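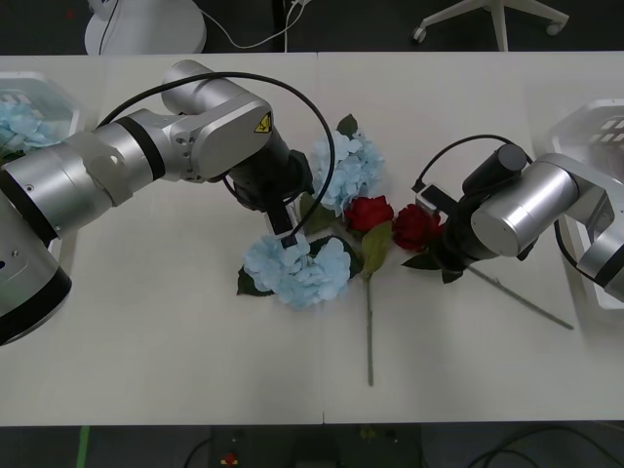 Teemu Toivonen has been making artificial flower arrangements for 20 years, and he still lays every stem out flat before he so much as looks for a vase. "You have to see them lying down together first," he told me over coffee at Gasulach, the little shop he runs with his sister. "A hydrangea is a big, soft thing, and a red rose will shout at it if you let it."

Pale blue with red is a pairing he came to slowly, and he is rather fond of it now. "My sister said it looked like a school uniform!" He laughed for quite a while at that – so did she, from the back room. He likes a white table for the job, and he leaves the green leaves on. "People pull them off to be tidy, and then they wonder why the blue looks cold. I put 3 back on for a customer in October and she was ever so pleased."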